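April
By the Sivgate guide desk

Section 3. Setting up the Skelen basement dehumidifier

Read this before you plug anything in. The leaflet in the carton covers the same ground in four drawings and leaves out most of what goes wrong.

3.1 Before you start

The carton says the Skelen handles 1,850 square feet. Treat that number with suspicion. It assumes an open floor, normal ceilings and walls that don't leak, and few basements have all of those. If yours is divided into rooms, plan for the unit to dry the room it stands in and to help a little next door.

1. Stand the unit upright for a full day if it was shipped or stored on its side. The oil in the compressor needs time to drain back.
2. Check that the outlet is grounded and is not shared with a freezer or a sump pump.
3. Pull the tape off the bucket, the louver and the float. The tape on the float is clear and easy to miss, and the unit will not run with it on.

CAUTION: Do not use an extension cord. Our plug-in meter showed 541 watts with the fan on high, and the draw jumps when the compressor kicks in.

3.2 Choosing a spot

4. Leave a foot of space on every side. The leaflet allows six inches at the back, but the air intake is at the back, so we would ignore that.
5. Keep the unit away from supply vents, dryer exhausts and open windows.
6. Check the floor with a level. A tilt toward the front makes the bucket shut off early.
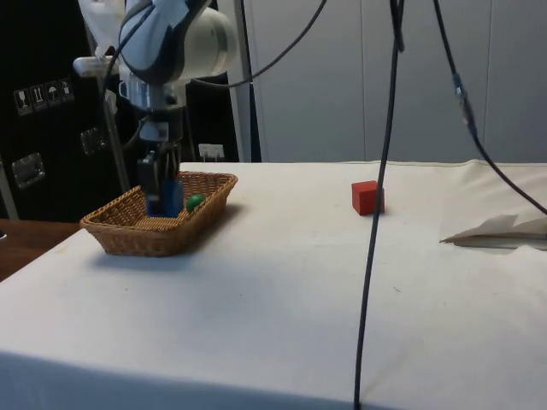
One owner in Tanasarn wrote to say that step 5 is overcautious, and that a unit parked under an open window ran fine all summer. We don't doubt that it ran. Drying outdoor air is something these machines will do for as long as you pay for it. Close the window and compare the bills.

3.3 Setting the humidity

7. Press MODE until the drop symbol stops blinking.
8. Set the target to 45 percent. Lower settings sound better and mostly buy you noise.
9. Put a separate humidity gauge across the room, at chest height, and read it the next morning.

NOTE: The built-in display reads the air right at the intake. Ours disagreed with two cheap gauges by several points, and the two gauges disagreed with each other. Pick one gauge, leave it in one place and watch which way it moves.

The AUTO setting is described as "learning your home." As far as we can tell it lowers the fan speed at night. Use it if you sleep above the unit.
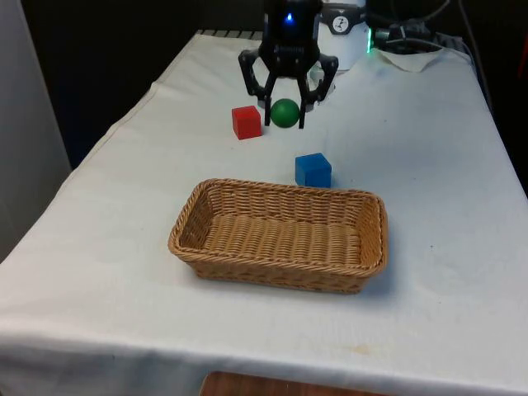

Does the unit need to run in winter?
Only if your gauge stays above the target with the heat on. Below 41°F the coil tends to ice over, so switch the unit off in an unheated basement.

3.4 Connecting the drain hose

The bucket is small for the job. In a damp month you will empty it twice a day, or forget to, and the unit will sit there switched off with its red light on. A hose is worth the trouble.

10. Switch off the unit and unplug it.
11. Slide out the bucket and empty it.
12. Unscrew the drain cap on the back. Keep the cap and its rubber washer together.

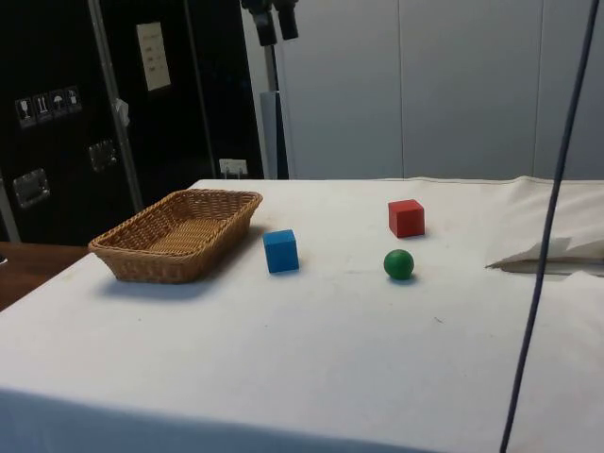 13. Screw the hose on by hand until it stops. Pliers will crack the plastic collar.
14. Run the hose downhill all the way to the floor drain. Any rise, even an inch, will send water back to the bucket.
15. Put the bucket back in. The unit will not start without it, hose or no hose.

Any garden-thread hose should do. The Stotex drain kit is part number 483 and costs a good deal more than a short piece of hose from the hardware store. We tried both and could see no difference in how they drained — the Stotex clamp is nicer, if that matters to you.

CAUTION: Check the hose connection after the first hour and again the next day. A slow drip behind the unit is easy to blame on the basement.

3.5 Cleaning the filter

16. Slide the filter out to the left and rinse it under cool water.
17. Let it dry completely before putting it back.
18. Hold FILTER for three seconds to clear the light.

The light runs on a timer. It knows how long the fan has been on and nothing at all about dust. If you saw wood or keep a cat litter box nearby, look at the filter every other week and pay no attention to the light.
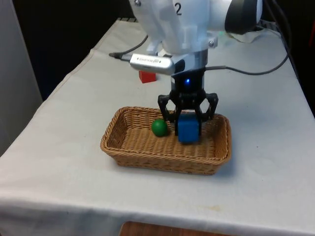
Figure 4. Blue cube, gripper and wicker basket.

3.6 If the unit stops

Try these in order before you call anyone. Reseat the bucket. Make sure the float moves freely. Look for ice on the coil, and if there is any, leave the unit off until it melts. Then unplug it, wait ten minutes and start again at step 7. The support line will ask you to do all of it anyway.

Questions about this guide: use the Sivgate contact form | © Sivgate. All rights reserved. | Back to top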